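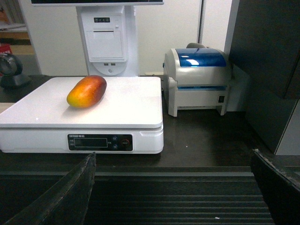

*Wrist camera view, mango on the scale platform, Drimari task set.*

**vhodzic_gikine** (12/09/2025)
The Gikine group reports that a policy trained on 800 demonstrations, 200 of them recorded from the wrist camera alone, placed fruit within the platform margin more consistently than the Jillis baseline. Comments on the method are invited.
Viorica Hodžić

**stan_bench**
The baseline received no wrist data. In my view the comparison does not isolate the effect claimed.

**vhodzic_gikine**
Respectfully, I disagree. Table 2 gives the matched condition.

**kerbside_ml**
Table 2 matches episode count but not labelling. I would favour a rerun before the result is cited.

**vhodzic_gikine**
Noted. A rerun with common labels is scheduled.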